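Old towers get a second life in Tremow

By Thierry Courtois
Jun 8, 2003

I went down to the Vosby building on Lazaridis Street this week meaning to stay ten minutes and drop off a dead printer. I stayed the whole afternoon, ate two of somebody's cookies, and came home with thermal paste on my sleeve. So that's how my reporting is going!

If you haven't been by since April, the back half of the building is now the Tremow computer refurbishing shop. It takes in used desktop machines from offices and households, strips them down, swaps out what's bad, and sends them on to people who need one. The count on the whiteboard by the door was 162 machines finished when I walked in. Panagiotis Andreadis, who runs the place, erased it and wrote it again bigger when he saw my notebook.

Most of the towers come from the old Fliltley insurance office, which cleared out two floors over the winter and offered the whole lot for free as long as somebody else did the hauling. Panagiotis and Michalis Manolakis did the hauling. It took them 13 trips in Michalis's van (the one with the ladder on top, you've probably been stuck behind it on the hill) and they're still finding loose keyboards under the seats.

The work itself is more soothing than I expected. You lay the tower on its side, take off the panel, and there's the whole business looking up at you. The first job is always dust. Michalis says he has pulled out paper clips, a raffle ticket and a fair amount of cat hair, and he didn't get specific about the rest. After that the memory gets reseated and tested, the processor gets checked, and the power supply gets a good long listen. If it whines, out it goes.

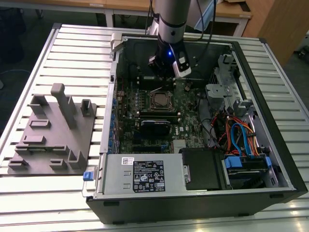
Side panel off: a desktop tower open on the work table in Tremow, with the processor and memory slots in view.

I got to do one myself, with a lot of supervision. Memory sticks go in with a click that you feel in your thumbs, and you have to push harder than seems right, at least it seemed that way to me. I had one in backward for a good five minutes. Michalis let me work it out, which was either kind or he was enjoying himself. The little lever next to the processor I was told not to touch, and I didn't, although I sure wanted to.

Once the insides are sorted out, each machine gets a clean disk, a fresh install, and a strip of masking tape with a number and the initials of whoever worked on it. Then it runs overnight. Anything that's still going in the morning gets its panel screwed back on and moves to the shelf by the window. Anything that isn't gets picked over for parts. There's a whole wall of coffee cans for the screws, sorted by a system that Panagiotis explained to me twice and I still couldn't repeat.

The shelf by the window was pretty full on my visit. The next batch is going to the reading room at the Tremow library and to a handful of families on the waiting list. Sebastião Miranda picked his up while I was there, wrapped it in a beach towel and buckled it into the front seat of his car. It's for his daughter, who has been typing her school reports at her aunt's place across town. He asked whether it could handle a drawing program and Panagiotis said sure, just give it a minute to think.

There's some money behind all this, though not a lot. The town put in $4000 at the start of spring, and most of it has gone to disks, fans and replacement power supplies. Panagiotis would like more memory if anybody has a box of it in the garage. He says he'll take monitors too, but please, please test them first. He's got a corner of dead ones already and the county charges to take them away.

Towers can be brought to the side door on Lazaridis Street any afternoon until five. Bring the power cord if you still have it. Take your floppies and CDs out of the drives before you come (they've had to mail back more than one wedding album). If you want your disk wiped while you watch, say so at the door and Michalis will do it right there. And if you'd like to be on the list for a machine, the sign-up sheet is on the clipboard just inside.

Makis Tsolakis is also starting an evening class on taking apart and putting back together your own computer. It's free, there are still a few seats, and you don't need to know anything going in. I've put my name down. My printer, by the way, is beyond saving, but they kept the cable.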